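Visiting the Kilwood Meditation Hall: your questions

Do I need any experience?
None at all! Most of us started by fidgeting through a first sitting, and you'll be very welcome.

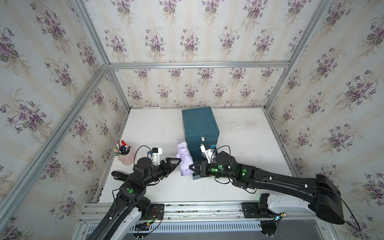 Teal box and violet wallpaper

What should I wear?
Loose, dark clothes and warm socks (the hall is chilly in February).
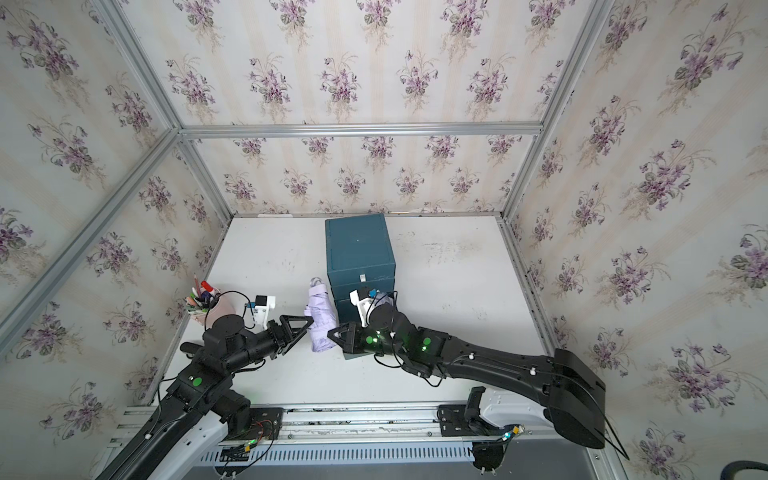 Nokuthula Rampersad writes: I sat on a chair for my whole first retreat and loved it.

Can I join a retreat for one day only?
Yes, do! Come for the morning chanting if you can, it's wonderful with a full hall.

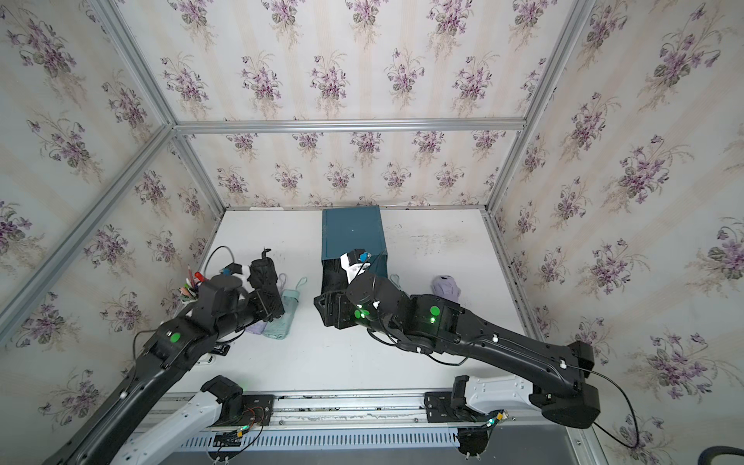
Bayu Simanjuntak asked whether lunch is silent. It is, but tea afterwards certainly isn't!

Is there a charge?
No, gifts are welcome.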